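Sep 9, 2024

Chopsticks, patience and two grippers: a chat with the Jotham team

I've wanted to write about the Jotham project since June, when one of its researchers sent me a short note that said, more or less, "we stopped using robots to teach robots and everything got easier." That's a good way to get me on the phone. So I rang, and we talked for well over an hour, with one break while somebody dealt with a kettle.

The researcher asked me to leave names off, as it's a group effort and they'd rather it read that way. Fair enough. I'll just say that the person I spoke to runs the collecting side, has been with the group since it was working out of a spare office at Strachan, and laughs easily.

The method goes like this. You take a pair of grippers off the robot and hold them in your hands, one each, with a camera on them. Then you do a job the way you'd do it at home. The recordings go into training, and later a pair of real arms tries the same job with the same kind of jaws.

"People think the clever bit is the gripper," the researcher told me. "The gripper's pretty plain. What matters is that the person holding it can only do what the robot could do. No fingertips! You feel very clumsy for the first day."

I asked why chopsticks, because it seemed a bit mean.

"It is a bit mean," they said. "They're thin, they roll, and they lie right on top of each other. You can't grab one from the side if its mate is in the way. And then you've got to stand it up and get it over the rim of a cup. We tried spoons first and the spoons were boring after a week."

The job, which everyone in the group calls Pallell (after the old software folder it lived in, don't ask), is to pick up loose chopsticks from a tablecloth and put them into a cup with the others. It's done in ordinary homes, on whatever table is there. The group was strict about that from the start. Their first lot of recordings came from a lab bench with a grey mat, and the policy trained on those did fine on the bench and fell to bits on a patterned cloth.

"It was going for the pattern," the researcher said. "Reaching for nothing, very confidently. I've still got the clip. So we went out and asked people if we could borrow their dining tables for an afternoon, and we told them please don't tidy up for us. They all tidied up anyway."

The full set now stands at 670 recordings, and I was keen to know what they'd got out of it. The main test used 100 tries on a table the policy had never seen. They ran it with the lab recordings alone, then with the home recordings alone, then with both. The home recordings did better than the lab ones, which I'd expected. The surprise for me was that adding the lab ones back in hardly helped. The researcher was careful here, and told me twice that it's one job and one kind of jaw, and that they wouldn't bet the farm on it. 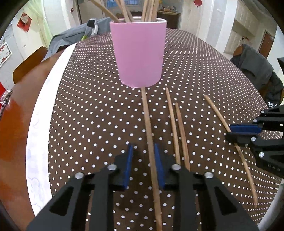 4 min read

We got onto the second hand, which I hadn't thought much about. You only need one gripper to lift a chopstick, so why carry two?

"You do need the other one, just not the whole time," they said. "If the sticks are lying close together, one hand can hold or nudge while the other picks. People do it without thinking. When we asked them to use one hand only, they got slower and a bit grumpy."

The sticks that lie side by side are the hard ones. A lone stick out to one side is easy enough, as you can open the jaws wide and come down over it. With two nearly touching, a jaw has to go into the gap, and the soft pads take up room. The group tried thinner pads from Keltel and went back to the thick ones, which gripped better but needed more care on the way in.

I asked what a newcomer gets wrong. "Rushing the cup," the researcher said straight away. "They've got the stick, they're pleased, and they swing it across and clip the rim. Over goes the cup. We keep those recordings, by the way. We mark them and leave them out of training, but they're handy when we want to see what a miss looks like."

Next up is a version with the cup moved mid-job, and then maybe forks, though there's some grumbling in the group about forks. The write-up is being redone after 2 rounds of comments, and I'm told the section on tablecloths has grown. I've asked for a copy when it's ready.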